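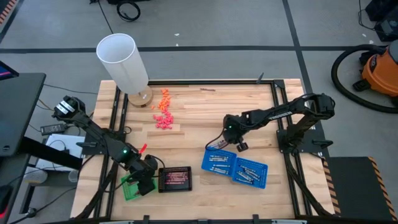

Two arms, one person: how do you record a sorting task?

Sabine Lammers
2021-03-20
Hi everyone! I've been teaching a pair of arms to sort small sticks and pens into baskets, driving them by remote control and saving each run. I have 633 runs so far, and I'm happy with the left arm, but whenever I move both at once the right one drifts while I'm watching the other (I only have one pair of eyes, sadly). Should I record the arms one at a time and join the runs later, or keep at it with both?

Volker Stöcker
Keep at it with both, but slow down. I tried joining separate runs back in February and the arms kept reaching for the same basket, because neither recording knew the other arm was there. What helped me was parking one arm over its own basket, holding it perfectly still while the other did its pick, and then swapping. It feels silly and it makes for long runs — mine nearly doubled — but the copying got much steadier. I'd also throw out any run where you had to fix a grip more than 3 times. I started with 1035 and was glad to see the worst ones go. And do move the piles a little between runs, or it will only ever learn the one spot!

Oakley
Same trouble here. Get a friend and drive one arm each, it's way easier. You do have to talk to each other the whole time though.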